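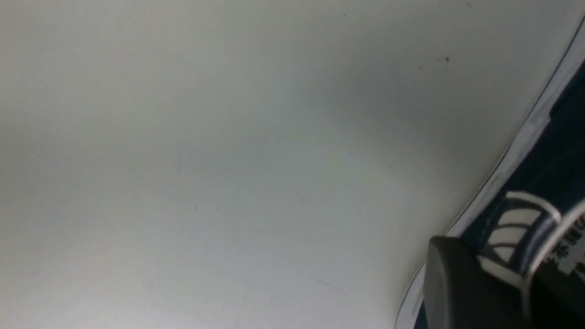

Why Does Metal Rust?
A Karkico Learning Page for Young Readers

Leave an iron nail outside in the rain and, before long, it will begin to change color. Orange-brown spots appear, and the smooth surface becomes rough and flaky. This change is called rusting. It happens to bridges, bicycles, garden gates, and ships.

What is rust?

Rust is a new material. It forms when iron joins with oxygen from the air, and water must be present as well. Scientists call this kind of change a chemical reaction. Air contains plenty of oxygen – it makes up some 21 percent of the air we breathe – so a piece of bare iron only has to get wet for rusting to begin.

Salt makes the reaction go faster. Cars that are driven on salted winter roads often rust underneath, and ships at sea need a great deal of care.

Why is rust a problem?

Rust is weaker than iron. It also takes up more space, so it swells and breaks away in flakes. Fresh iron is then uncovered, and that iron can rust too. If no one stops the process, a thin iron part may rust all the way through.

How can metal be protected?

Paint and oil keep air and water away from the surface. Another method is to cover iron with a thin layer of zinc. This is called galvanizing, and it is used for buckets, fences, and street lamps.

People can also choose a different metal. Stainless steel is iron mixed with other elements, including chromium. The chromium joins with oxygen and makes a very thin, clear skin over the metal. If the skin is scratched, it forms again. Forks, kitchen sinks, and racks for shoes are often made of stainless steel.
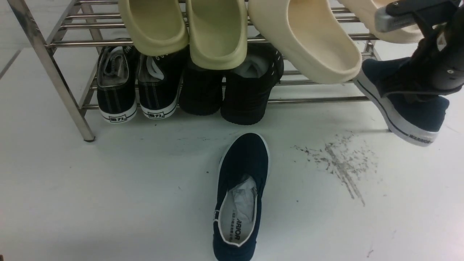
Try it yourself

Ask an adult to help you. You will need 2 clear jars, 2 plain iron nails, water, and a little salt.

1. Put one nail in each jar.
2. Pour in enough water to cover half of each nail.
3. Stir a spoonful of salt into one jar and label it.
4. Look at the nails every day for 8 days. Draw what you see.

Wash your hands after touching the nails. Do not taste the water.

Words to know

Chemical reaction: a change that makes one or more new materials.
Chromium: a shiny metal used in making stainless steel.
Galvanizing: covering iron or steel with zinc.
Oxygen: a gas in the air that people and animals need to breathe.

Teachers may order the printed edition of this page from Karkico Learning as Sheet 222.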